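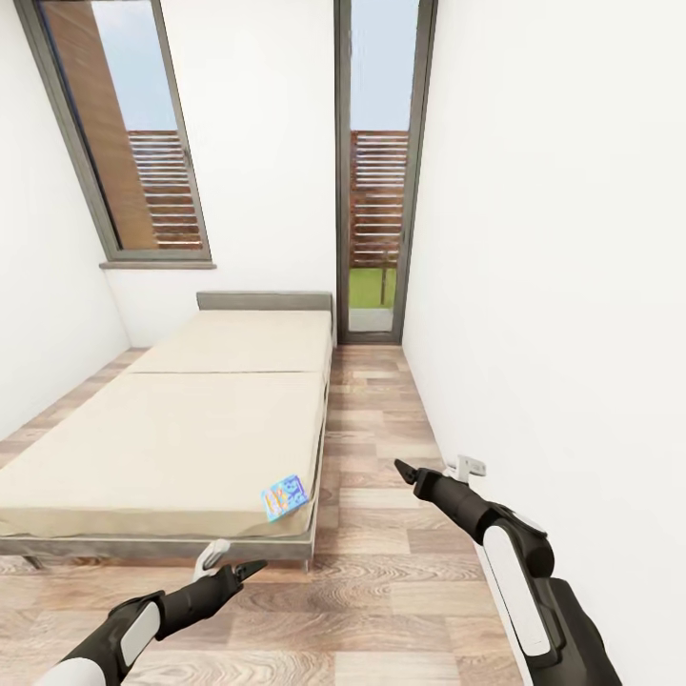 Cattaneo puts housekeeping robots to work at Firncombe, keeps the housekeepers

Posted in July by the Grokik press desk
Filed under: Workplace & Automation

Room attendants at Firncombe, the 428-room guest lodge run by Cattaneo, will hand over picking up and floor checks to two-armed Grokik units this month. Beds, complaints and lost teeth remain with people. All 13 attendants keep their jobs and their hours — and gain a tablet that beeps. 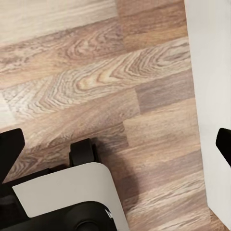 Training covers the dull parts first. Attendants learn to stop a unit, restart it and write down what it missed, a form they have asked to be made longer. Wood-grain floors like these, all swirls and knots, get a lesson to themselves. Pay goes up a grade after the course.

We use cookies. Manage your choices.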